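Home | Meetings | Minutes | Contact
Last updated: Monday, October 23, 2023

Sevgate Cell Upkeep Meeting - Minutes

Chair: Remigiusz Sobczak
Represented: Gulitz (arms), Skedano (grippers), Ichikawa (controls)

1. Previous minutes
Accepted with one correction. The spare gripper fingers were ordered by Skedano, not Gulitz.

2. Running hours
The two-arm cell stood at 1,164 hours at the last reading. The cycle counter for the right gripper showed 3,383 since its fingers were last changed. The left was not read. Ichikawa to add both counters to the start-up page so they are logged together.

3. Right arm, wrist cable
A protective stop came up twice when the wrist turned past 90 degrees. Gulitz found the cable loop too short at the clamp nearest the gripper. The clamp was moved back and the loop made longer. No stop in the test runs after that, but the group wants a full week before closing the item. The left arm cable was checked by hand and left alone.

4. Gripper zero
Skedano reset the closed position on both grippers. The old values were kept in the settings file under the previous name - do not load that file by mistake. Finger screws to be checked with the torque driver every second week.

5. Letter tile check
Agreed to keep the letter tiles as the standard check after any work on the grippers. The word is "robot" and the last letter goes in from the right. Both grippers start open.
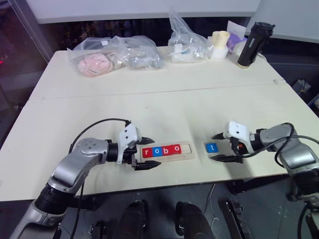

Remigiusz Sobczak asked that the tray position be marked on the table before the next check, saying that a small shift in the tray looks the same in the log as a bad gripper zero. Gulitz agreed and will use thin tape at two corners. Skedano would prefer a fixed stop - left open until the tape has been tried.

6. Spares
One wrist cable and a set of fingers on the shelf. A second cable is due in December.

7. Actions
Ichikawa: counters on start-up page.
Gulitz: tape marks, one-week watch on right wrist cable.
Skedano: write up the zeroing steps, with the current values.

Next meeting to be set once the cable watch is done.

Previous | Next | Back to minutes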